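Flaltgate Help > Home and Hobby > Packing and Storage

Best way to box up small gift sets so the lid doesn't get separated from the base?

Asked by Nuno Baptista
3 answers, 352 views

I sell small items out of my house, mostly one-piece gifts that go into a two-part presentation box. The boxes are black on the outside with a white inside. I buy them from Seixas in cartons of 60 and they arrive with the lids and the bases stacked separately.

My problem is the order of work. Right now I put everything on the table at once and pack as I go, and by the end I have lids that don't fit the bases next to them. The boxes are supposed to be all the same, but the lids are not. Some are tight and some drop on with a gap you can see. I have had two returns since January where the buyer said the lid had come off inside the mailer.

The item itself is small, black and longer than it is wide. It slides around in the tray if the tray is a loose fit, and since it's dark it picks up white fibers from the lining.

What I have tried so far:

Rubber bands around the closed box. These left a mark on the black finish.

A paper sleeve. Looks good but takes me too long to cut.

Tissue in the tray. It helped with the sliding and made the fiber problem worse.

I work on a plain white table under bright, even light. 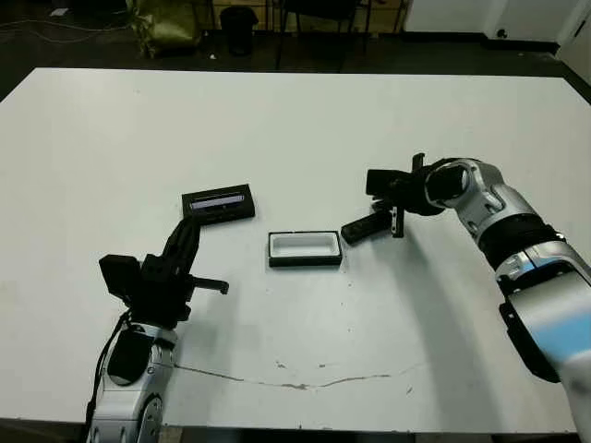
I would like to get through a carton in an evening without having to go back and re-match lids. I also want to know if there is any tape that holds a lid down and comes off a coated black box without pulling the finish. Budget is not large. I don't want to change boxes, as I still have two cartons left.

Comments on the question

Horácio Pinheiro: Are the boxes coated paper or plastic? Makes a difference for the tape.

Nuno Baptista: Coated paper over board, according to the invoice.

Answer 1, accepted by the asker
Rosário Marinho

I packed small goods for a shop for six years and we had the same trouble with two-part boxes. Do the matching as a separate job before any item comes out.

Open the carton and take out ten lids and ten bases. Try each lid on a base. When you find a pair that goes on with light pressure and stays on when you lift the box by the lid, close it and set it to one side. Keep going until all ten are closed. If you end up with one loose lid and one tight one, put them in the next batch of ten. They usually find a partner. Whatever is still left over at the end of the carton goes back to the supplier.

Now you have a stack of closed boxes and none of the lids can wander. Pack one at a time. Open the box, put the lid directly above the base on the table, set the item in, close it, and move it to the finished side. Don't open the next one until that one is closed. Working on one box feels slower for the first evening. It was faster for us once people got used to it.

For the fibers, wipe the inside of the tray with a barely damp microfiber cloth and let it dry before you start. Do this during the matching step while the boxes are open anyway. Wipe the item last and hold it by the ends.

For the sliding, skip the tissue. Cut a strip of thin white foam sheet the width of the tray and lay it flat in the bottom. The foam grips well enough that the item stays put, and it doesn't shed. One letter-size sheet does a lot of boxes.

On tape, look for removable paper tape or the small clear wafer seals sold for envelopes. Get the ones marked removable. Test one on a spare lid and leave it overnight before you peel it. Regular clear tape will pull the finish off coated paper.

Comments on this answer

Nuno Baptista: Did the matching part on Thursday with one full carton. Four lids left over that wouldn't fit anything. The rest went fine and I packed them the same night. Still have to buy the foam.

Rosário Marinho: Four is a lot. I would send them a photo and ask for replacements.

Aurora Marinho: If you can't get foam sheet, white felt with a sticky back works too, but brush it first.

Answer 2
Rhys Sutcliffe

I use the Omard wafer seals, the roll of 2,000. They are cheap per piece and I haven't had one lift the coating, but my boxes are matte and yours may be glossy, so check. One on each short side is enough. If you only put one on the front the back of the lid can still pop up.

Also make sure the mailer isn't too big. A lot of lids come off because the box has room to bounce, and it has nothing to do with how the lid fits. You should be able to shake the closed mailer and not feel anything move. I put a folded piece of kraft paper on top and one underneath.

A dark towel or a desk mat on the table helps as well. On a white table it's hard to see the edge of a white tray insert if yours come out.

Comments on this answer

Nuno Baptista: Mine are glued in, but the mailer is probably too big. Thanks.

Answer 3
Horácio Pinheiro

Just get magnetic boxes. The lid is attached so there is nothing to match. Visent has them.

Comments on this answer

Rhys Sutcliffe: He said he doesn't want to change boxes.

Horácio Pinheiro: For when he runs out then.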